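Shared meals program to expand across the region

2018-03-14

The Pinen Community Centre will extend its shared meals program in May, following a review of its first year. Narendra Rajput, who coordinates the program, said demand had exceeded the centre's plans.

"We expected 100 regular members," he said. "We now have 242, and many of them live alone."

Members pay a small fee and take home a cooked meal in a container which they return the following week. Mr. Rajput said the returns were the hardest part to organize.

"People keep a good bowl — I would too," he said. "We have asked for a deposit, and most members accept it."

The program will open a second kitchen in Siddiqui Hall, with space to prepare around 330 meals a week. Asked whether the fee would rise, Mr. Rajput said it would be held until the next review.
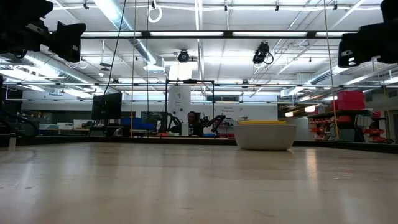
By Myroslav Bilyk

Mr. Rajput also confirmed that the menu would change with the season. Soups will give way to grain salads and cold noodles, and a lidded bowl will remain the standard portion.

"Some members have asked for a smaller serving," he said. "We are looking at that now."

Last updated: 2:40 p.m.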